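Last updated: Thursday, 4:10 p.m.
2 min read

Mavov opens remote teaching station for robot arms in Prenwood

Automation firm Mavov has opened a station at its Prenwood site where operators teach robot arms by remote control. The first sessions were held in July.

An operator moves a hand controller and the arm follows. Each run is recorded, and the recordings are used to train software that later attempts the task alone. New operators do 60 practice runs in simulation before they are given a real arm.

The software, called Fumerura, was written at the company's Mahawong office. Mavov said 11 operators have finished the course so far. It plans to collect 100 recorded runs of each task before testing the arm without a person at the controls.

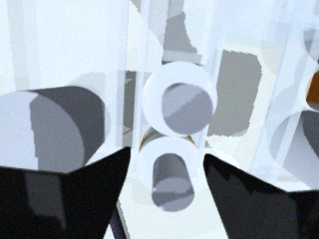 Operators start with close-up work in simulation, where a mistake costs nothing but time. They are told to slow down for the last stretch of an approach and to check both fingertips before closing. A short gray peg sticking out between two black fingers, as in this simulated view, leaves little room to drift to one side. Clear parts and pale surfaces make distances harder to judge on a monitor, and operators can stop and restart a run at any point.

A second station is planned for the Mahawong office. Mavov did not give an opening date.

Comments (3)

dkr_58
Is the course open to people outside the company?

millroad
Tried something like this at a trade show. My hand was tired after ten minutes.

PJ in Prenwood
Glad to see that building in use again.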